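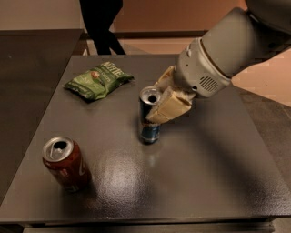 Two cans, both open, and the green snack bag.

Wednesday, October 10, 2018

Back on the Trutel. For anyone joining the story now: steel case, two-tone bracelet, quartz, came in August as "needs battery." It has since had a battery, then another battery, then a new gasket, and it still stops whenever it feels it has done enough for the week.

Pulled the movement again this morning. Coil reads fine. Contacts clean. Drain on the circuit is slightly high with the stem in and normal with the stem out, so I have spent two months suspecting the wrong half of the watch. Under the scope the stop lever looks a hair bent and sits almost on the second wheel. When the crown gets bumped it touches, and when it touches the motor works harder than it should until it gives up. I straightened the lever with the brass tweezers, put it back, and got the same reading. Straightened it again with less respect. Reading dropped to normal and stayed there through lunch.

Kaisu says she told me it was the lever in August. I looked in the book for August and her note reads "lever??" with a drawing of what could be a lever or a duck. I am giving her half credit.

Bracelet on the same watch: gold center links, steel outers, and the usual story where the steel was polished by somebody with a big wheel and a short attention span. The edges are gone on the clasp side. I can put the brushing back but not the metal. Did a test on the spare end link with the 3000 paper on a flat stick, long strokes, one direction, no going back. Looks right next to the gold. Tape the gold first. I did not tape the gold first on the test piece, and I now own a test piece with a very nicely brushed gold center.

Pins: the ones in the drawer marked Geter are not the Geter pins. They are a touch fat and will go in once, with feelings. The real ones are in the tin marked "misc good," where I found 12 of them. Used four. Relabeled the drawer "not Geter."

Pressure test on the Suvarna ladies' model, mother-of-pearl dial. Failed dry at the first step. Took the back off, gasket was seated fine, greased it anyway, failed again. Crown tube then. Evanthia had the same thing on the last one of these and ended up replacing the tube, which has to come from the supplier in a bag of 2, at a price that suggests they are also set with diamonds. Ordered. Customer to be told it's splash only if she wants it back before then, and that "splash" means rain and does not mean the pool.

While it was open I counted the bezel stones with the loupe. All 40 present, one loose at the seven o'clock side. It turns if you touch it with pegwood. Evanthia will close the bead over it on Friday when she has the setting bench. Do not put this one in the ultrasonic. I have written that on the envelope, on the tray and on the lid of the ultrasonic.

Jovico wall clock: still fast. I've regulated it as far as it goes and it's fast by less. Hung it back up over the door so we can all be early.

Also tried the new polishing cloths from the sample pack. The yellow one is good on plain gold and leaves lint on everything with prongs. The blue one leaves a smear that needs the yellow one. I assume this is how they sell the pack.

To do
Trutel: leave running on the shelf dial up, then crown down, and check it each morning against the phone. No closing the back for good until it has done a full week.
Brush the bracelet, gold TAPED.
Suvarna: call customer, ask about the tube, mention the stone.
Find out who has the small case knife. Kaisu has one that looks a lot like it, with her initials on the handle in what looks like fresh ink.
More pegwood.

4:50, Trutel still going. Current reading unchanged from lunch. Bumped the crown on purpose a few times and it didn't flinch. Kaisu has added a second duck to the August page.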